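Zirnum substation fire: what the utility has released so far
Ultari Valley Community Board > Local News & Incidents

kv_relay
Posted December 23, 2024
The utility put out its preliminary statement this morning. Summary for anyone who can't load the PDF:
Fault on the low-voltage side of transformer 2 at Zirnum. Oil fire, contained inside the blast walls. 1,397 customers lost power. No injuries. Siddiqui Road closed between the rail crossing and the Skilum plant gate until further notice.
No cause given. They say oil samples have gone to a lab.

mudflat
The county alert said 2,000 customers. Which is it?

kv_relay
Both, probably. County alerts use the feeder capacity figure. The utility counts meters that stopped reporting. I would go with the meter count.

ottoline77
I'm on the east side of Siddiqui Road and we were out for five hours. The outage map showed us as restored after two. So I don't put much faith in the meter count either.

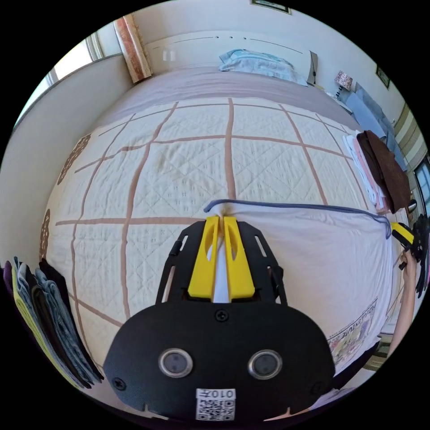

The map went green for the whole block at once, and half the block was still dark. I called it in twice. The second time I was told my meter was "communicating normally." It was not, unless it runs on something other than electricity.

kv_relay
The map works by feeder section. If the section is energized, everything on it goes green, including houses behind a blown lateral fuse. Report it as a single-premise outage and they have to open a separate ticket.

ottoline77
I did. No ticket number was given.

branch_line
Does anyone know if the foam is a problem? The drainage ditch behind the substation runs to the creek.

kv_relay
Statement says 1,000 gallons of water and foam mix, held in the containment pit. It doesn't name the foam.

mudflat
"Held in the pit" is their claim. The same pit overflowed in July after one heavy rain. There was a sheen on the ditch the next morning and the county posted a notice.

kv_relay
The July overflow was a failed sump float. It was replaced.

mudflat
Replaced according to whom?

kv_relay
The county inspection log. It's public. I'll grant that the log says "replaced" and does not say "tested."

branch_line
I emailed the county water office and asked for a sample downstream of the culvert. Auto-reply says 30 days.

tern_lot
Road update: Siddiqui Road is down to one lane with flaggers. Trucks for Skilum are being sent around by the north gate. Add ten minutes.

ottoline77
Still no ticket number — will post if I get one.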